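Maintaining the Two-Arm Cell
Quentin Pruvost, Haltumville

Our part of the project was upkeep of the cell. Every 10 runs we checked the rail bolts.

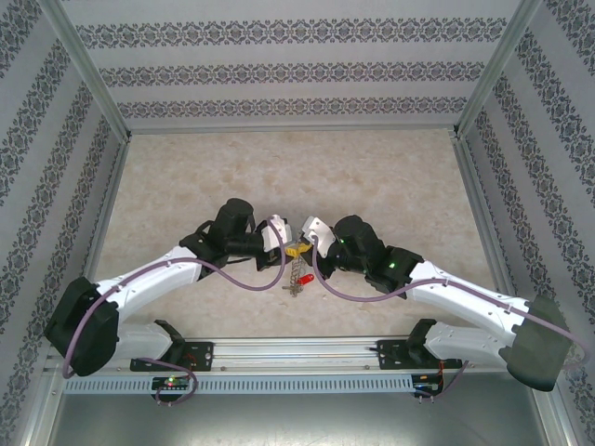

Hugo Lacroix kept the log, which reached 74 entries in October. 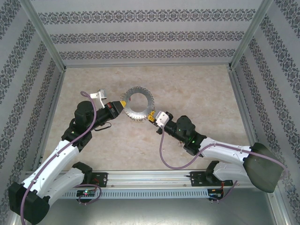
Hose routing took most of our time. We tied each one along its forearm and left a slack loop near the gripper so the wrist could turn.

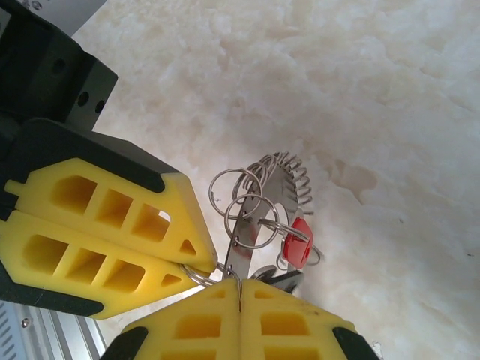 Figure 3. Yellow finger pads closed on key rings and a spring.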